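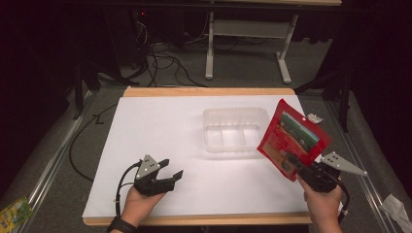
7/28/23
By Tyra Haugen

I think home builders should quit chasing full autonomy and fix their fingers first.
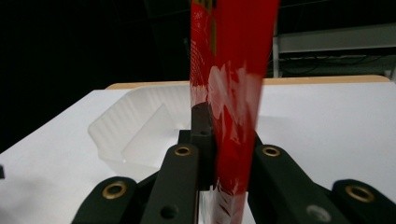

Grip is where my money goes. Nadja Wieser says buy better software, and we argue about it a lot! But glossy red wrapping throws glare everywhere — I'd trust good jaws over clever code.
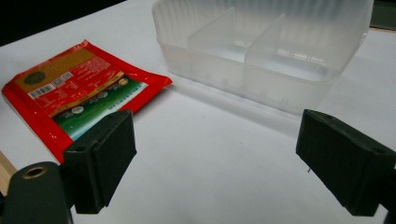

Snacks beat test blocks, too. A block never changes shape. A creased bag lying flat by a divided tray is a fair problem, and I'd take 19 of those over 235 perfect cubes.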